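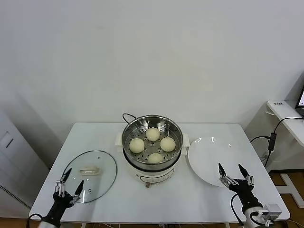

Wanted: People to Steer Robot Arms and Complain About Grippers

Posted 24/03/2018 by Zübeyde Şimşekoğlu
14 shares | 2 comments

Piveck is looking for participants for a gripper comparison study at our Sokol lab. It's paid, it's indoors, and it involves more steamed buns than you would expect from a company with an engineering department.

What we're comparing

We have several grippers and too many opinions. Matúš Kopecký, who runs the bench, believes in slim pointed fingers. I believe in a hand with joints. We have been having this discussion since November and would like outsiders to settle it, preferably in my favor.

You will sit at the operator station and drive two arms through a short set of kitchen jobs: lid off, food out, food onto a plate, lid back on. Each job is done with more than one gripper and under two controllers. One is Jerneo, which follows your hands closely and copies your mistakes faithfully. The other is Uleck, which smooths everything out and sometimes seems to be thinking about something else. After every round you fill in a short form about effort, control and annoyance. The annoyance scale has room for notes.
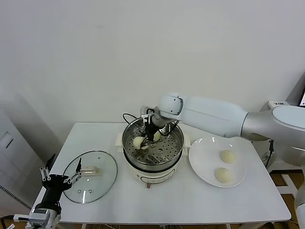 Steamed buns are the test item we argue about most. They are soft, they are round, they mark if you pinch them, and no two come out of the bag the same. A metal block will forgive a clumsy grip and a bun will not. The pick itself is only half the job, too: slender fingers can go straight down into the pot and lift one bun clear of the tray with its neighbor right alongside, and then the arm still has to get it over the rim and onto the plate on the right. We score the buns afterward for dents. Matúš has a chart for this, and he will show it to you whether you ask or not.

Who we want

Adults with normal or corrected vision who can sit and concentrate for 53 minutes at a stretch. No robot experience needed. We want a mix, so people who cook for a living, play games, sew, fix bikes or have never touched a controller are all welcome. If you have worked with teleoperated arms before, say so when you write and we'll put you in the experienced group, where the forms are longer.

Please don't apply if you took part in the autumn pilot. You were lovely, but you know too much.

What you'd be doing

Two visits, a week or so apart. Each one has a practice block, four scored blocks and a break. We record the arm positions, the camera views from the robot side and whatever you say out loud, so mutter with care. Your name is kept separate from the recordings and you can stop at any point and still be paid for that visit.

Pay

600 for completing both visits, or 700 if you are in the experienced group. Travel within the city is covered on top, with a ticket or receipt. Test food is not part of the compensation. People ask.

How to apply

Write to the study desk at Piveck with "Sokol buns" in the subject line. Tell us your age, which hand you write with, what you do most days, and when you're generally free. A paragraph is plenty. Zübeyde reads all of them and Matúš reads the ones that mention fingers.

2 comments | Leave a comment

This site uses cookies to remember your preferences. Accept | Settings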